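About us

Hello, and welcome to Nevidetti! I'm Mortimer, and I run this little shop with my old friend Tobias Nguyen-Tran from a converted dairy in Trikthorpe. We sell and hire out the bits and pieces that go on a table when people come round: glasses you can drop, racks and holders, trays, jugs, napkins by the armful. If it sits between the food and the guests, we've probably got a shelf of it somewhere.

We started with a picnic. Tobias had borrowed his mother's good glasses for his sister's birthday by the canal, and by pudding we had five stems and no bowls to go with them. I spent the evening picking splinters of crystal out of a tartan rug and moaning about it, and Tobias went home and ordered a box of silicone wine glasses. They turned up in November, when no one in their right mind is having a picnic, so we used them in the kitchen instead and got rather attached to them. The neighbours borrowed them, then the neighbours' friends, and by spring we were lending them out with a list pinned to the fridge. We charged a cake per loan at first. I'd have carried on like that quite happily, but Tobias is better at sums than I am.

These days the hire book has 877 bookings in it, and I've written in every one of them by hand (Tobias would like a spreadsheet – he can keep asking). Weddings in fields, boat trips, hen weekends, the school fete, a very long retirement do at Haverford that went on until three in the morning. We pack it all ourselves and wash it all ourselves when it comes home.

So, the glasses. We like colour, you'll have gathered that by now. Plain clear ones are lovely, but put a dozen of them down at a party and everyone's lost theirs within ten minutes. Give your auntie the pink one and she'll hang on to it all night! We sell silicone goblets in mixed sets and we're always happy to swap a colour if there's one you can't bear. They squash into a rucksack, they don't mind being knocked off a wall, and you can stand them upside down on their rims so nothing drifts in before the drinks come out. People do ask if wine tastes the same. To me it does, but Tobias says he prefers a proper glass for red, and I think it's fair to tell you that.

The other thing we're fond of is a wine bottle holder with a bit of swagger. I'm a sucker for scrollwork, all those loops and curls, and Tobias is a sucker for anything with a good solid wooden base that won't topple over when somebody leans across for the olives. For once we agree on something, so we stock plenty of them. They do look a bit odd with no bottle in, I'll admit, like a bedspring that's gone to finishing school, but pop one next to a few bright glasses and the table's half laid already.

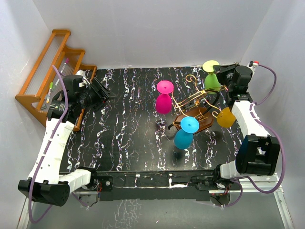

Tobias and I both have strong views about laying a table, and they're mostly different views. He puts everything out an hour early and then walks round and round it moving things by a thumb's width. I'd sooner get the bottle holder down in the middle, dot the glasses round it and let people help themselves. Either way works, and if you'd like a hand deciding how much you need for your do, just ring us up and tell us who's coming. We'll be straight with you if you've asked for too much. Last summer we talked a chap out of half his order and he came back and hired from us twice more.

We also run a little club called Jukidus, which began as Tobias's name for the leftovers cupboard. Members get first pick of the odd ones: single glasses from broken-up sets, holders with a scratch on the base, last year's colours. It costs nothing to join and there are 23 of us at the moment, counting Tobias's mum, who has forgiven him for the crystal.

The shop's open from ten until four, though if the door's shut and the lights are on, do knock, because I'm most likely at the back with my sleeves rolled up and the radio going. There's parking in the yard behind (mind the step, it's higher than it looks). Hire orders can be picked up from the side door, and we'll help you carry them to the car.

See you soon,
Mortimer Lyons, and Tobias too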